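Gustberg Play and Tea Room: Progress Report to the Flurnmont Fund

Apr 16, 2023

Thank you, first of all, for your patience with us over the winter. When we wrote to you in January we were still waiting on shelves and had most of our donated things in boxes in the hallway, and I am very happy to tell you that the boxes are gone and the room is open!

The sorting took longer than we had planned. Families in Flanville and along the Tovar road were so generous that we ended up with 513 items, a mix of soft toys, cups, plates and picture books. Everything has been looked over, and 51 pieces were set aside for mending or passed along to the thrift store. The rest is on the shelves by kind, with the soft toys low down where small hands can reach them. 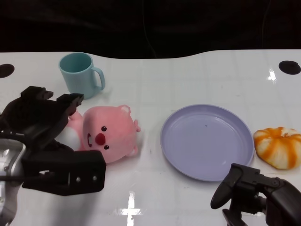
Photo: Gustberg Play and Tea Room

The pink beaver with the red nose and the light blue mug both belong to the tea table set, and that set has been our nicest surprise. We chose plastic mugs with a good big handle, and the children pour pretend tea for the toys for up to 51 minutes at a stretch while the grown-ups get to sit and talk. The white tabletop wipes down easily, though it does show every scuff, and we may ask you later on about a cloth or some mats.

Of the grant itself, we have 2 bills still to pay, both for shelving. We are now open 7 hours a week and would dearly like to add a morning. Still to do before summer are the book labels, a second bin for toys that need washing, and a hook for the broom.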